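Ticket 1214
Queue: Facilities / Floor coverings
Site: Clemergate, ground floor
Reported by: Zoriana Skoryk
Status: Open, awaiting supplier
Priority: 3

Summary
Interlocking foam floor tiles separate at the seams and creep toward the door. Product is the Revness light blue, supplied through Quinlan in January.

Reported behavior
Seams open during the day and have to be pressed back together in the morning. The worst joint opened to 4 mm before anyone logged it. Lighter objects stood across a joint lean or tip. The mat also shifts as a unit when the cleaning machine goes along its edge.

Environment
Subfloor is sealed concrete, painted. Heating runs from 6 a.m. and is off overnight. Underlay: none. Edge strips: ordered with the tiles, not delivered.

Log

Entry 1. Seams closed by hand, starting at the wall and working outward. Gap returned by the afternoon.

Entry 2. Tiles lifted, subfloor vacuumed and wiped with a damp cloth, left 30 minutes, tiles relaid. Fine dust was found under most of the back row. Creep reduced but not gone.

Entry 3. Double-sided tape applied under the outer row only. Holds on the wall side. On the door side it pulled a thin layer of paint off the concrete, so it was removed. Do not use this tape again on the painted section.

Entry 4. Checked whether tiles from two batches had been mixed. Tabs from the newer carton are slightly tighter than those from the older one — they go together but need a mallet. Drokthorpe had the same complaint with the same product and solved it by sorting the tiles by carton before laying.

Entry 5. Quinlan asked for the batch numbers before they will discuss replacement. Sent the same day. 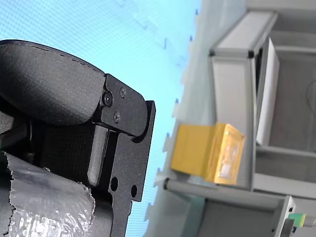
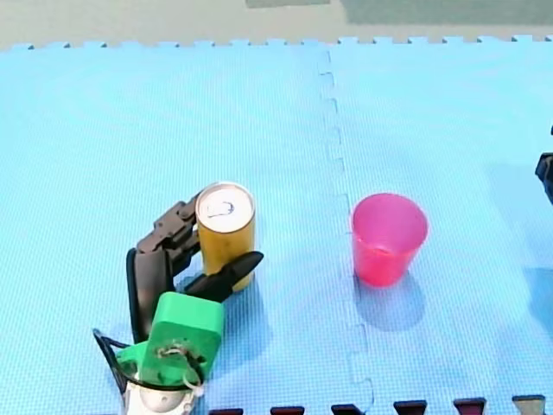
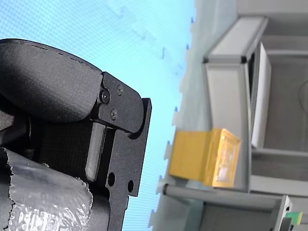
Entry 6. Quinlan confirmed receipt. They accept that the edge strips were left off the delivery and will send them. On the tab tolerance they want one tile from each carton returned for measurement. Z. Skoryk to pack these flat, with the carton labels taped to the underside.

Entry 7. Asked whether a thin rubber underlay would void the warranty. Answer: no, up to 3 mm, provided it is not glued.

Next steps
Return sample tiles. Sort remaining tiles by carton and relay from the back wall. Fit edge strips on arrival. Touch up the paint at the door before the strips go down — the gray in the store cupboard is the right one. Recheck seams after one full week of heating and update this ticket.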